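The Lastard cell

From the Flestance workshop wiki, the pages on machines and their upkeep

The Lastard is a small bench-top robot cell that picks up flat blocks and panels and puts them down somewhere else. I've looked after ours for long enough that I ended up writing this article, and I've kept it in my own words because the first version read like a washing machine manual. Corrections are welcome on the talk page (Urs Lehner has already left plenty).

Name and history

Lastard is the name of the whole cell: arm, gripper, wrist camera, bench and the simulated copy of all four. The arm came first. We had it bolted to a steel frame by the back wall for a while, and people will still point you to that wall if you ask where it is. It moved to its present bench one October, when Urs took over the software side and wanted it nearer his desk. The simulated copy dates from the same month. It runs in a program we call Stikell, and the part that passes commands between Stikell and the real controller is called Ots. I have never got a straight answer about what Ots stands for.

Layout

The arm has a plain two-finger gripper, and the wrist camera sits just behind it on a bracket, looking down past the fingers. The bracket is held by 5 screws. Four of them do the holding and the last one sets the tilt, and that's the one everybody over-tightens, me included. If the tilt has drifted, the cell will still pick things up quite happily but set them down a little short, so it's worth a look before you start blaming the software.

The controller lives under the bench on the left. Its fan filter pulls straight out towards you. There's a stop button on each side of the bench, and both have to be released before anything will move — a fair number of "dead robot" calls have ended right there.

Starting up

I do the start-up first thing, usually before eight, while it's quiet. Power on the controller, wait for the steady light, release both stops, then send the arm to its home position at slow speed and watch it the whole way. Don't be tempted to make the tea while it homes! Next comes the gripper: open, close, open again. If the second opening is slower than the first, the finger slides want cleaning.

After that I run Stikell alongside the real cell and let Ots send the same move to both. The joint readings on the two should agree. When they don't, stop and find out why before you run a job, however small the difference looks.

Matching the simulated camera

This is the fiddly bit, and the reason most people come to this page. The simulated wrist camera has to be in the same spot and at the same tilt as the real one, otherwise everything you test in Stikell comes out slightly wrong on the bench. Our full check uses 18 arm positions, and takes me a morning if the phone stays quiet. You move the arm to each position in turn, save the view from both cameras, and lay one over the other. What you're after are long straight edges, because a tilt error shows up along them very quickly.

Set the bracket first and the simulated camera second. I did it the other way round for ages and spent a lot of time chasing my own tail. Once the bracket is right, change the simulated tilt in small steps, then the height, then leave it alone and repeat the check from the beginning.

The close-up views deserve their own pass. When the camera is very near to something, that one thing takes over most of the view and there's precious little background left to line up against. I use whatever edges I can get, and a plain, strongly coloured surface is a good one to work with. 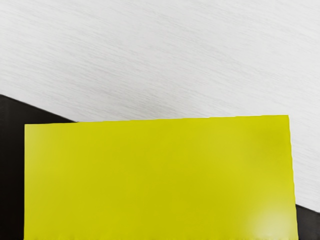

Simulated close-up in Stikell: a plain yellow panel against the pale grained surface, with dark areas to either side.

With a view like that one I go to the top edge first. It climbs gently from left to right, so it gives me a slope to compare, and the upper left corner is crisp enough to use as a fixed point. I'm a lot more careful with the right-hand edge, which has a slight waviness to it, and I wouldn't hang a measurement on it. The whitish highlight low down on the right is worth noting too. If you're matching the lights as well as the camera, a bright patch is something you can compare for position, but do that after the geometry. Urs disagrees and does his lights first. We've agreed to leave both methods on the wiki.

Routine care

Every 14 days I wipe the lens with a dry cloth, clean the finger slides and check the bracket screws by hand. The fan filter gets pulled and brushed at the same time. The cable along the forearm should have a loose loop at the elbow; if it's gone tight, undo the clip nearest the wrist and feed some back. Grease goes on the slides only, a smear and no more, and never anywhere near the finger pads.

Known faults

Error 111 is the one you'll meet. It means Ots has lost touch with the controller, and nine times in ten the plug at the back has worked itself loose. Push it home, restart Ots, home the arm again. If it comes back the same day, swap the lead (spares are in the second drawer).

A gripper that closes but won't hold usually has shiny pads. Rub them lightly with fine paper, wipe off the dust and try again, and if that doesn't do it, fit new ones. They're a push fit and come off with a fingernail.

Clicking at the elbow is still unexplained. It comes and goes with the heating, it doesn't seem to affect where the arm ends up, and I've been writing down the dates in the cell's notebook. Please add yours if you hear it.

See also: Ots restart steps; Stikell lighting settings; Bench stops and who may reset them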